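Karneck Club Kit, two-arm folding set
For school clubs, after-school classes and competition teams

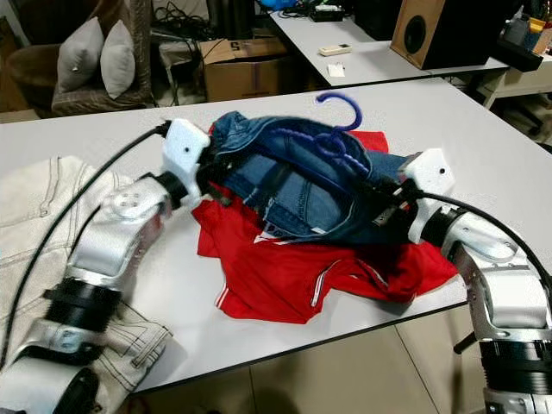 Two arms, two grippers, one table's worth of reach. Built for teams doing the laundry challenge or any two-handed task where one arm just isn't enough. Ships to US schools and clubs. Club price only with a school or club email, sorry.

In stock: yes, 14 sets left from the September batch
Part no.: KCK-2
Price: $1,782 per set, club rate
Lead time: 3 weeks if the arms need flashing for the old controller, otherwise ships next day

What's in the box
Left arm and right arm, assembled
Gripper pair with printed housings (print files on the downloads page, please print spares BEFORE the competition)
Table clamps
Power supply, US plug
Cable set, long
Hondalero controller board with USB lead
Hex keys, spare screws, bag of cable ties

Not in the box
Table. Laptop. Clothes. Use any sturdy table, flat top, nothing with wheels. Folding tables wobble and your recordings will be junk.

Who it's for
Ages 14 and up with a coach in the room. Students do the setup themselves, one meeting for mounting, one for calibration, then you're collecting runs. Younger teams have used it too but plan on more help with the wiring.

No coding needed to get the arms moving. Some Python needed after that. The starter project has a teleop script, a record script and a replay script, plus a README that is mostly up to date.

The class pack
Add the Imeo class pack and you get lesson sheets for one semester. Starts with towels, then t-shirts, then jeans. Don't skip ahead to jeans! Stiff seams, heavy, they roll up on you. Hangers are the last unit and teams either love it or hate it. Bring a few kinds, thin wire ones are hardest to pick up.

Mixed piles are in the advanced sheets. Pull one garment off another, move it, go back for the next. Good competition practice and a good way to find out your left arm is calibrated worse than your right.

Setup notes, read these
Mount both arms on the same long edge. Measure the gap, write it on tape, stick the tape to the table. You will move it someday.
Leave slack in the gripper cables. Too tight and they pull out at full reach, most common email we get.
Home both arms before every session. Both.
Keep hands off the table when the arms are live, coach holds the stop button.
Save your runs to an outside drive, a busy team fills a laptop fast. One club sent us 800 runs last season and lost the first half of them to a full disk.

Competition use
Legal for the Hafþórsson Cup, student division, two-arm class. Stock grippers only in that class, so no rubber pads glued on. Open class lets you change the fingers. Check the rule sheet for your region, they changed the table height rule and we havent updated our PDF yet.

Spares
Gripper fingers, pair: in stock
Gripper housing, white: in stock
Gripper cable: in stock, buy two
Joint motor: back order, email us
Controller board: in stock

Returns and repairs
30 days if unused. After that we repair, you pay shipping one way. Send the arm in its orginal foam or it'll come back worse than it left. Stripped screws aren't covered.

Questions
Can we buy one arm? Yes, see KCK-1, but you can't add the second later without reflashing.
Does it work with last year's board? Yes, pick "old controller" at checkout.
Purchase orders? Yes, put the PO number in the notes box and skip the card page.
Other colors? White only.

Orders in by 2 p.m. Eastern go out same day when the set doesn't need flashing.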